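Call for Beta Readers — Romantic Suspense Novel

My name is Wenjie Shi and I write romance with some danger in it. I am looking for beta readers for my second novel, Bindbridge, before it goes to the editor in January.

The story: Li comes back to the small town of Drandville to sell her mother's house. The buyer is the man she left at the altar, and he does not want the house. He wants to know what she saw that night on the bridge. It is a slow burn with two points of view, and the ending is happy, but the road to it is dark in places. Please expect some violence, grief, and open-door love scenes. All readers must be 18 or older.

The manuscript has 441 pages. I will send it in four parts, as PDF or e-book file, and after each part there is a short list of questions. You have two weeks for each part.

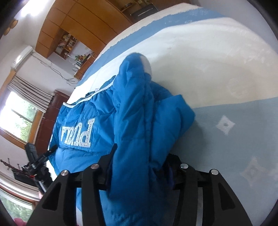
Blue quilted puffer on the bed.

What I ask from you:

You read romance often, and you can say where you became bored or stopped believing the characters. You do not need to correct my grammar, the editor will do this. I would like a minimum of 50 words for each question, but more is welcome. Please do not share the file with other people.

What you receive:

A signed paperback, your name in the acknowledgments if you want it, and my earlier novella, The Plolthorpe Letters, as a free e-book. I am sorry that I cannot pay a fee this time.

How to apply:

Use the contact form on this site and write "Beta reader" in the subject line. Tell me three romance novels you loved and one you could not finish — and why. I have place for twelve readers. I answer every message, also when the places are full, but please give me a few days.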